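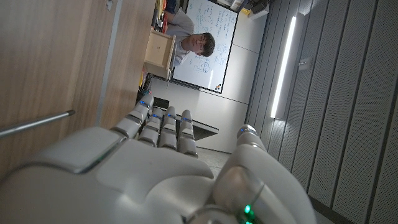
Ticket 622: right hand drops off the bus during slow close
Opened: 28/02/2020
Status: open
Build: two-arm table robot, Haver shared workshop
Controller software: Drelterine 3.1
The hand stops answering partway through a slow close command. The arm keeps its position and the other hand is not affected. The controller logs "node timeout" and the fingers stay where they were. A power cycle clears it. The lights do not help with diagnosis: green at the base of the thumb, blue on the fingers, same pattern before and during a timeout. Fast close has not failed so far.

Steps to reproduce
Home both arms. Open the hand fully. Send close at speed 13 and repeat. The timeout usually shows up within 21 cycles. Speed 40 ran for 314 cycles with no error.

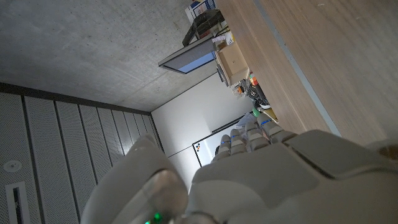

Log, first pass
Swapped the Kiline bus adapter for the spare. No change.
Reseated the connector at the wrist. No change.
Moved the hand to the other adapter port. The fault followed the hand, so the port is cleared.
Measured supply at the controller end during a close. Voltage steady. Not yet measured at the hand end. 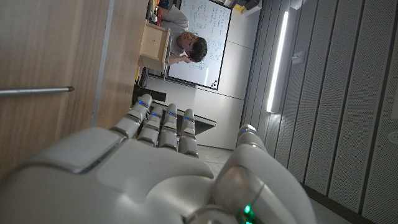
Log, second pass
Raised the node timeout from 20 ms to 50 ms. The error is less frequent but still there. Put it back to 20 ms so the later results can be compared.
Ran the same close with the arm parked and the elbow locked. No timeouts. With the arm moving between poses they return. This points to the cable or its strain relief near the wrist, although flexing the cable by hand with the power on has not triggered it.
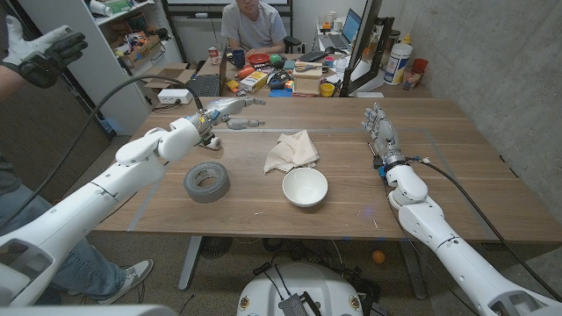 Both arms over the taped work area with duct tape, napkin and bowl.

Next
Replace the wrist cable with the longer one and leave more slack at the elbow. Measure supply at the hand end while the arm moves. If the timeout survives both, go back to Drelterine 3.0 and repeat at speed 13. Pick tests with the right hand are on hold until then; left hand only.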